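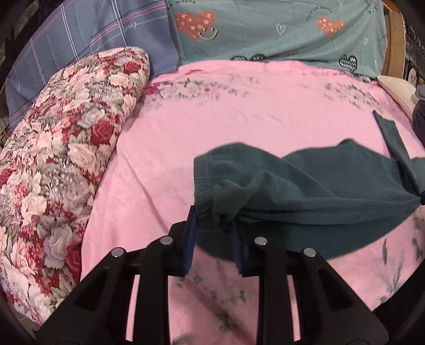 One reader wrote in to say that folding on a bed never works for her, as the mattress gives and the sleeves slide back under the body. She has gone back to the kitchen table.

A table is fine if you have one free. On a bed, pull the sheet fairly flat first and work near the side so you don't have to lean.

How to fold a long-sleeved top with a gathered band

1. Shake the top once and lay it front side down.

2. Find the elastic band and let it relax. Do not stretch it to match the width of the body.

3. Take hold of two corners and pull gently until the long creases go out. Knits need less pull than woven cotton.

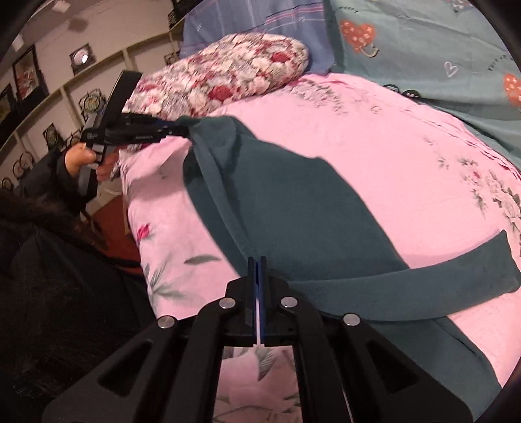
Straighten each sleeve out to the side before you fold anything. A sleeve that starts twisted will leave a lump in the middle.

4. Fold one side in toward the center and lay the sleeve straight down. Repeat on the other side.

5. Fold up from the bottom in 3 parts. For a Wendholm drawer, which is 16 inches deep, fold in 2 instead and stand the tops on edge.

Heavy sweaters should be put away flat. I bring mine out again in September.

We use cookies to remember your settings. Accept | Manage cookies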